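How a robot picks up a pencil (and why it mostly doesn't)

The robot club at Burnport meets after school, and this term it has one job: get a gripper to pick things up off a table. 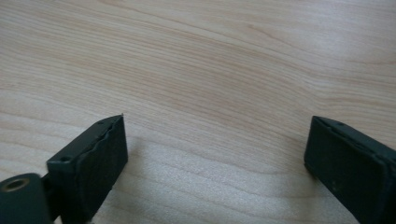
Two dark gripper fingers over a wooden tabletop, with rubbery pads on the sides that face each other.

Picking something up sounds easy. You have been doing it since you were a baby, and back then you put most of it in your mouth. A robot has to be told every single bit of it. It doesn't know what a pencil is. It doesn't know where the table stops. Left to its own ideas, it would close its fingers on fresh air and look quite pleased with itself, if it had a face.

What is a gripper?

A gripper is a robot's hand, only with most of the hand left out. Yours has five fingers, and each one bends in several places. The club's has two, and they do one thing: move together and move apart. You can try this yourself. Put your elbow on the table, hold out your thumb and first finger, and keep them stiff. Now pick up a coin. Not so clever now, are you?

Why the rubbery pads?

Hard, smooth things slide past each other. Think of socks on a shiny floor. When two surfaces rub together there is a force called friction, which tries to stop them sliding. Soft, rubbery stuff usually makes a lot of it, and it squashes a little too, so more of it touches whatever you are holding. That is why trainers have rubber soles.

Pads have one bad habit — they collect dust. Dust gets in between the pad and the pencil, and the grip gets worse. The club rule is to wipe the pads with a damp cloth and let them dry before testing. It is the least popular rule in the club, just ahead of the one about crisps.

How hard should it squeeze?

Squeeze too softly and the thing drops. Squeeze too hard and you no longer have a thing. The club found this out with grapes in September and has moved on to rubbers, which don't complain.

A robot can't feel "a bit too tight" unless somebody gives it a sensor, and even then the sensor only sends back a number. The club has to decide which number means "stop". Most of robotics is arguing about numbers like this.

What about shiny tables?

If a robot uses a camera to find things, light can cause trouble. A glossy table bounces light back in a pale patch, and inside the patch it is hard to make anything out. Wood grain can be a nuisance as well, with all those wavy lines. You know they are part of the table. A program may need some persuading that they aren't string.

The Vivcombe challenge

On 11/02/2019 the club takes its gripper to Vivcombe for a competition called the Dridau Cup. Each team has 10 minutes to move 12 objects from a table into a box. You lose points for dropping things, and you lose more for dropping them on a judge.

The club's best practice score so far is seven. One of those was a sponge, and the club would like it known that sponges count.

Try it at home

You need two wooden rulers, two elastic bands and a pencil. Hold a ruler in each hand and use them to lift the pencil. Then wrap an elastic band around the end of each ruler and have another go. Which was easier? Now try it with a marble, and be ready to look under the sofa.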